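Orkisis cell, progress report to Liter
Period: May to 19 November 2024
Grant line: equipment upkeep and setup

Short version. Cell is running again, button task set up, cable problem on the arm mostly sorted, one part still on order. Spending is under plan. Details below, sorry for the rough notes, the full sheet goes in with the yearly return.

Where we were in May
Arm was faulting out on long reaches. Wrist cable was snagging at the elbow and pulling on the connector. We had logged 121 stops by the time we shut it down to look. Most of them cleared with a restart, which hid the problem for longer than it should have.

Work done
Cable run redone along the top of the arm, elbow to wrist. Straps at the wrist, zip tie lower down by the base. Left slack at the elbow this time. First try was too tight and we had to cut it all off and start over.
Gripper fingers swapped for the spare pair. Old ones had worn on the inside face and were closing unevenly. Re-zeroed after the swap, then again after a week because the first zero drifted.
Frame bolts checked and tightened all round. Two were finger loose, both on the rail under the arm base.
Tosard controller updated. Lost a day to this. The update wiped our saved positions and the backup was from before the fixture moved, so every point had to be taught again by hand. Backups now go to the Cervantes share after each change.

Button task
This is the one you asked about at the last review. Lit button on a box, arm comes down from above and presses. Sounds simple, took longest. The box isn't bolted down, so approach height matters more than we planned for. Too low and the box slides, too high and the press doesn't register. Settled on a slow final drop of 4 mm.
Logged 342 presses since the re-teach. 3 misses, all on the same morning, all traced to the box having been knocked out of place when the table cloth was changed. We now check position before each run and its on the start list.

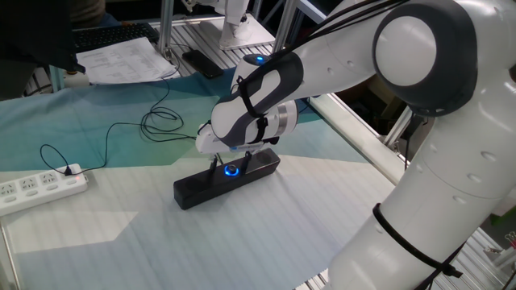

Gripper above the blue-lit button, cell table.

Still open
Loose cable ends at the base need trimming and a proper cover. Cover is the part on order, supplier has slipped the date twice.
Cables on the table top. They loop around too much between the power strip and the box. Want a clip channel down the side of the table, cheap, can come out of consumables.
Second arm not part of this report. It gets the same cable check once the cover is fitted and we know the routing holds.
Written upkeep steps half done. Wrist and gripper pages finished, elbow and base still to write up.

Money
Fingers, straps and ties all inside the parts budget. Cover is commited but not billed. No extra ask this period. If the cover slips again we would like to carry that amount over into the next one, please confirm thats ok before the books close.

Next report will have the full fault log and the finished upkeep pages attached.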